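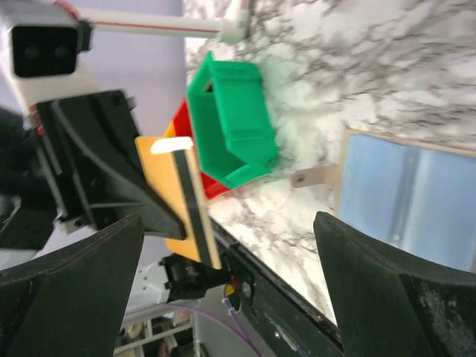 White marble pattern with grey and brown veining.

I've had the Skirico bench wrap on my kitchen counters for a bit over a year now, and enough people have asked about it that I figured I'd write the thing up properly. Short version: I like it, I'd buy it again, and I'd pay for the better squeegee.

The pattern first, because that's what sold me. There were heaps of marbles in the range and most were either too grey or so busy they made my eyes hurt. I went for white with the brown-grey veins and it suits our pale walls a treat. My neighbour Hala leaned on it with a cuppa for half an hour before she asked who'd done the stone!

I paid $360 for enough to do the L-shape and the little return next to the fridge. A proper stone quote from Uswood had come in at $3,928, so you can see how I talked myself into it.

Putting it on was a whole weekend. The instructions say one person can manage and I'd like to meet that person. Fitriani held the roll while I worked the backing off in short bits, and even so we creased the first length and had to peel it up and start again (it does peel up, to be fair, as long as you go slowly and don't swear at it). Clean the bench twice beforehand. I used metho and a lint-free cloth and still ended up with one grain of something under the film near the sink. 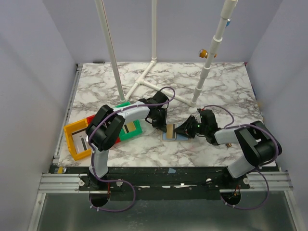 Corners are where you earn it. Warm the film with a hairdryer on low, stretch it gently and tuck it under, and leave yourself 26 mm of overhang so there's something to grip. My outside corners are lovely. The inside one has a join that catches crumbs.

For wear, it's coped with red wine, beetroot and turmeric, though I did wipe the turmeric up pretty smartly. Hot pans are a firm no - I use a trivet every time. Knives will go straight through it too, and there's a nick by the toaster courtesy of my brother and a lime.

Four stars from me. The fifth went on that plastic squeegee in the box, which snapped on day one.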